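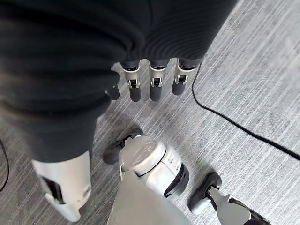 Black ribbed knit.

Brutville Mending and Reuse Project
Progress report to the Heven Fund
Prepared by Deepika Ramasamy, project lead

Period covered: from the last interim report to the end of June

1. Where we are

The repair counter on Annamalai Street was open every scheduled day in this period except one Tuesday, when the water was off in the whole block. We took in 586 garments and household textiles. Of these, 145 could not be repaired at a sensible cost and went into the reuse stream, which means cutting, sorting by fiber and passing on as patch material or cleaning cloth. The rest were repaired and returned or are still on the rail with a ticket. We count an item once, however many holes it has.

The grant agreement asks us to report under four headings: repairs, training, materials and money. I have kept to that order and added a section on the move to the back half of the Domard building, as you asked about it in your last letter.

2. Repairs

Knitwear is still the largest part of the work. Sweaters, cardigans and hats come in all year, and the warm weather did not slow it down as much as we had planned for. People clear their closets in spring, find the moth holes and bring everything in one bag. We had hoped to use the quiet weeks to catch up on coats. That did not happen, and the coat list is longer than it was in the last report.

The most common jobs, in order, were elbow and cuff holes in knits, broken zippers, split seams in work pants, and torn pockets. Zippers take the most time for the least visible result. A full coat zipper can use up most of a morning, and the customer often expects to wait for it. We have put a sign on the counter with the usual time for each type of job and this has cut down on complaints.

Ribbed knits need a separate note. A plain darn across ribbing pulls flat and the cuff stops gripping. Karthikeyan Thampi tried three ways of dealing with this and settled on grafting a matching strip from the reuse bins where we have one, and working the rib by hand with a crochet hook where we do not. The first way is faster and looks better, but it depends on having the right weight and shade on the shelf. Black is the worst color for this. There is a lot of it, but one black next to another black often turns out brown or blue once it is in daylight. We now check every black match at the front window before cutting.
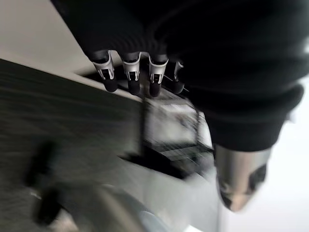
Stretch is the other thing we check. A donor strip that has lost its spring will bag out within a few wears, and the customer will bring it back. The test we use is simple: pull the piece to half again its length, let go, lay it on the ruler and see if it returns. Strips that fail go to cleaning cloth. This has made the usable pile smaller, and I think it was the right decision all the same, given how many cuffs we redid over the winter.

Returns for faulty work are down from the last period. Most of those we did get were seams sewn with the wrong thread. We had bought a large cone of cheap polyester thread to save money and it snapped under load in work pants. The cone has been moved to basting only, and we have gone back to the earlier supplier at the higher price.

3. Training

The evening course ran twice. In total 43 people finished it, which meets the target in the agreement. More signed up and dropped out, mostly in the first run, when the session on hand darning came first. It is slow work and hard on the eyes under our lights, and beginners went home with nothing finished. For the second run we opened with buttons and hems, so that everyone left the first evening with something they could wear, and moved darning to the middle of the course. Attendance held up much better.

We asked people who finished what they had repaired at home since. The answers were useful. Buttons and hems were done by nearly everyone. Patches were done by many. Very few had attempted a zipper, and several said they would rather pay us. I see no problem with that and would suggest the zipper session be cut back to small fixes – replacing a slider, closing the gap at the bottom of the teeth – instead of full replacement.

Two people from the first run now work paid hours at the counter. Both are still slow on the overlock machine, but their hand work is good and one of them has taken over the ticketing. The old system of pinned paper slips lost at least one coat. The coat has been found. The new tickets are cloth tape with the number written in laundry pen, stitched to the label loop.

The high school asked us for a daytime course for its home skills class. We said yes in principle but have not set dates. The room is free in the mornings, but the counter is busy then and the same people would have to cover both. If the Fund is open to it, we would like to move some unspent travel money to cover teaching hours for this. A short request is attached separately.

4. Materials

Sorting by fiber remains the slow step in the reuse stream. Care labels are missing from a good share of what comes in, or have washed out so far that they cannot be read. We have gone on using the burn test for small clippings at the sink, with the fan on, and this is good enough to tell wool from acrylic. Blends are harder. We have stopped trying to be exact about blends and keep one bin marked mixed.

Our largest buyer of cleaning cloth, a garage on the edge of town, now wants cotton only. That is reasonable, but it leaves us with a growing stack of synthetic knit that has no clear use. We have tried it as stuffing for draft stoppers and floor cushions. The cushions come out lumpy unless the fabric is cut very small, and cutting it that small by hand is not worth the hours. The draft stoppers are fine and sell a little in cold months. At present we are storing more of this material than I would like.

We did find a steady taker for wool offcuts. A gardener in the allotments behind the rail line uses them under gravel paths and as liners for hanging baskets. She picks them up herself. It brings in no money but it clears the shelf.

Buttons, snaps and zippers cut from items past repair are now sorted into drawers by size and color. This took longer to set up than planned. It has meant fewer small orders from the notions catalog, and customers like to be able to pick a button at the counter.

5. The Domard building

We moved into the back half of the Domard building at the start of this period. The rent is as agreed in the budget. The floor was leveled before we moved, the wiring was not, and for the first weeks we could not run the steam press and the kettle on the same circuit. The landlord has since put in a second line. We paid for the sockets and the landlord paid for the rest.

Light is still the main issue. The windows face north and are high up, which is pleasant to work under for most jobs but poor for dark cloth. We have bought clip lamps for the darning table and would like to fit a proper strip over the cutting table before the days get short. A quote has been asked for and has not come back.

The new space has a door wide enough for a cart, so bulk donations no longer come through the front. This has made the biggest difference to the day of anything in this report. Customers used to step around the bags, and now they can get to the counter.

There is some damp on the back wall behind the shelving. We have pulled the shelves forward a hand's width and moved the wool to the other side. I will report on this again next time.

6. Money

Spending is close to budget overall. Wages are slightly over because of the two new people starting sooner than planned. Thread and needles are over because of the change of supplier mentioned above. Travel is well under, as the visit to the textile sorting plant was put off by the plant and has not been rescheduled. Income from repairs is a little better than forecast. Income from cleaning cloth is worse, and I do not expect it to recover while the cotton-only rule stands.

We raised the price of a zipper replacement in the spring. There were some comments, but the number of zipper jobs did not change. Darning prices are the same as at the start of the grant. They do not cover the time it takes and I would like to discuss this with you before we change them, as keeping small repairs cheap was one of the reasons given in the original application.

7. Next period

The coat list comes first. We plan to close the counter to new coats for a short while and work through what is on the rail. People with a coat waiting have been told.

Karthikeyan is writing up the rib repair method with step-by-step notes so that the newer staff can follow it without him standing there. He expects to finish before the fall course and will try it out on the next group. He has also asked for a second dress form in a larger size, which we can cover from the existing equipment line.

We will bring the quote for the lighting, a plan for the synthetic knit, and proposed dates for the school course to the next meeting. If you would like to visit before then, mornings are best for seeing the counter and late afternoons are best for talking.

Deepika Ramasamy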